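Student Projects > Robotics Lab > Final Reports

Comparing a Multi-Fingered Hand and a Parallel Gripper on a Two-Basket Sorting Task

May 2, 2026
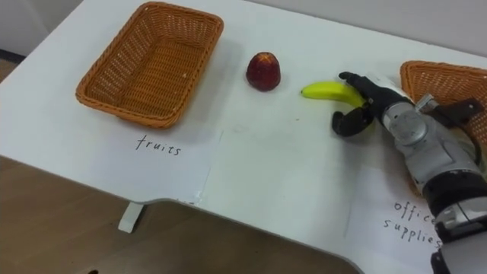
The task was kept the same for both grippers. Objects start in the middle of the table, between two wicker baskets, and the arm has to place each one in the basket behind the correct handwritten label, "fruits" or "office supplies". The labels are in marker on plain paper. We left the layout alone after January so that the results from the two halves of the project could be compared.

1. Hardware

Both grippers were mounted on the same arm. The multi-fingered hand is the Ledix, which the lab already owned. The parallel gripper is a Carretero with flat rubber pads. Control ran through the Grurka software at default speed limits. Changing from one gripper to the other meant a new tool offset and a new payload value, and the first offset we entered for the Carretero was wrong by 8 mm. Trials run with that offset were thrown out.

2. Procedure

Each gripper was given 1000 pick attempts. A pick was counted as successful if the object was lifted, carried and released inside the correct basket. Objects that hit the rim and fell outside were counted as placement failures and logged separately. Object order was random. The set included bananas, small round fruit, markers, staplers and erasers.

3. Results

Of the 2000 attempts, 1504 were successful. Fruit accounted for most of the difference between the grippers. The Ledix hand closes over the top and underneath a banana at the same time, and small errors in approach angle had little effect on the grasp. The Carretero had to line up across the banana's width, and it tended to roll round fruit away when one pad touched first.

Markers went the other way. The fingers of the Ledix often met the table before they were far enough under the barrel, and the controller then stopped on a force limit. The Carretero picked up markers with few problems. Staplers showed no clear difference.

Cycle time was longer for the Ledix because its fingers open slowly. We did not try to tune this.

4. Limits

Failures were not divided evenly over the sessions, and we suspect that lighting affected the object detector. Of the 496 failed attempts, 3 were logged without a cause, leaving 493 for the failure table in Appendix B. Pad wear on the Carretero was not measured. Only one height of basket was used.

5. Next step

The next group should test a lower approach for the Ledix on thin objects before changing any hardware. The trial logs and both tool offset files are in the Wumidico project folder.

Filed under: Manipulation, Grippers, Student Work

Recent reports
Wrist Camera Calibration on a Budget
Force Limits in Tabletop Picking
Wumidico: Notes on Object Detection
Setting Up Grurka for a Second Arm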